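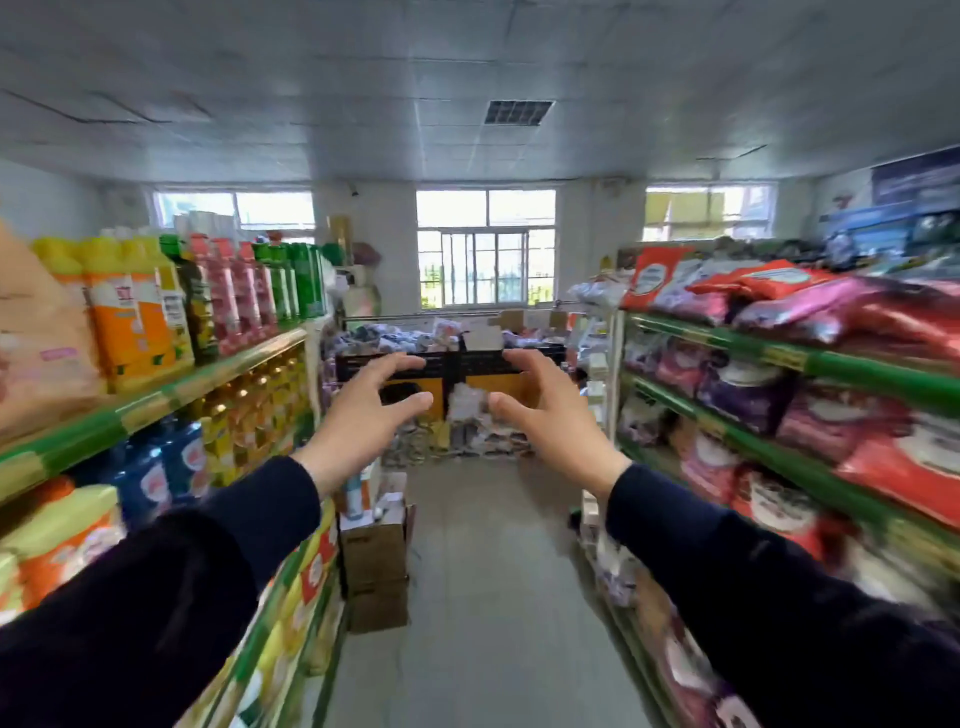
Lorraine Bolger wrote to ask whether the left/right fault in the hand tracker had been closed before the arms went back into service, and if so, why the April notes still listed it as open. It had been closed in the tracker. It was still open in the converter, where the damage came from, and the April notes were correct. The full account follows, as several groups outside Bassi are using the same converter.

The fault appeared during replay of an aisle recording on the Skidora two-arm cell at Bassi. Recordings are made from a head camera, with the demonstrator's hands in view, and each task begins from a ready pose: both hands forward, fingers curved, thumb tips facing each other across a narrow gap. Niluner estimates the hand joints, labels each hand left or right, and passes the result to the converter, which turns the distance between thumb and fingers into a gripper opening and the wrist path into an arm path. Orkodel then runs the paths on the cell at reduced speed with an empty shelf.

On the run in question the arms reached the ready pose normally. At the next segment the left arm was commanded to the right side of the workspace and the right arm to the left. They met at the centerline. The right gripper's outer finger struck the left wrist housing, the joint torque limit tripped on both arms, and the cell went to protective stop. Unnur Frandsen was at the console outside the fence and was not at risk. The finger was bent and the wrist housing has a crack at the cable exit. Both parts have been replaced.

The log shows that Niluner exchanged the two hand labels for six consecutive frames and then held the wrong assignment until the hands separated. Two conditions had to coincide. The thumb tips were close enough to be joined as a single region, and the sleeves were both dark, so the forearms gave little contrast in the lower corners. With the wrists poorly located, the tracker fell back on thumb direction, and thumb direction is the weakest cue it has when the hands mirror each other.

A glossy background was suspected early on. Tiziana Fiore repeated the test with the same pose and the same sleeves over a matte gray mat, and the exchange still occurred. She then repeated it over pale tile with light sleeves and it did not. Floor reflection has been dropped from the list of causes. Windows behind the hands reduce the margin a little by lowering exposure on the sleeves, but they do not produce the fault unaided.

The tracker was patched in the same week. It now carries the label forward from the previous frame and will not exchange labels unless both hands have left the view. This handles new recordings. It does nothing for recordings already processed, and the converter had no check of its own. It accepted a wrist that moved the full width of the workspace between one frame and the next, smoothed the jump into a fast but legal path, and sent it on. The smoothing is the more serious defect. Without it the jump would have exceeded the velocity limit and the cell would have refused the path before anything moved.

Benedikt Böttcher ran the old set through a comparison script. Of 751 recordings, 16 contain at least one label exchange. All of them occur in the ready pose or directly after it. The affected files have been moved to quarantine and should not be replayed from local copies. Check the recording list on the shared drive before running anything processed prior to the patch.

Changes to the converter, in effect from 4 May 2018:

The jump test now runs on raw wrist positions, ahead of smoothing. A failed test rejects the whole recording. Earlier builds tried to repair short gaps by interpolation and that option has been removed.

Left and right labels are checked against the side of the view from which each forearm enters. Where a forearm cannot be found, the segment is flagged for manual review. Flagged segments do not pass to the cell.

The exclusion zone at the centerline is enforced in the cell controller. It was previously a setting in the replay software, which allowed it to be turned off for bimanual tasks, and it was off on the day of the collision. Tasks that need the grippers close together now require a separate zone file and a signature from Fulvio Fabbri.

The ready pose itself is under review. Fabbri would keep it, on the grounds that it gives a clean gripper zero for both hands and that the older set depends on it. Fiore has proposed holding the hands farther apart and rotating the palms down until the task begins, with the zero taken from a short pinch on each side. Trials of the wider pose start next week. Demonstrators should continue with the present pose until told otherwise, and should wear a light band at each wrist where the sleeves are dark. Bands are in the drawer under the headset charger.

A word on review practice. The recording that caused the collision had been looked at by eye and passed. The reviewer watched the video with the skeleton overlay at normal speed, and the overlay used the same color for both hands. An exchange of labels was invisible in that view. The overlay now draws left in blue and right in orange. Reviewers are asked to step frame by frame through the first part of every file, up to the moment the hands separate, and to initial the sheet afterward.

Frandsen also noted that the audible warning at the console came after the contact. The torque trip and the warning share a queue with the log writer, and the log writer was busy. The stop itself is hardwired and was not delayed. The warning will be moved to its own output at the August service, when the cabinet has to be opened anyway. Until then the lamp on the fence is the signal to rely on, and operators should have it in sight during any replay.

Bolger's remaining question concerned the Orkodel acceptance test, which was passed with the converter fault present. The test set contained no recordings with the thumbs close together. Several of the quarantined files will be added to it as expected rejections, and the test will be rerun before the next batch is released to outside groups.

Recent items
Cable wear at the Skidora wrist: inspection intervals
Niluner release notes: label carry-forward
Changes to the Bassi cell booking sheet
Headset charging and battery storage

Orkodel Newsletter. Corrections and questions to the editor, Bassi office. © 2018 Orkodel. Back to top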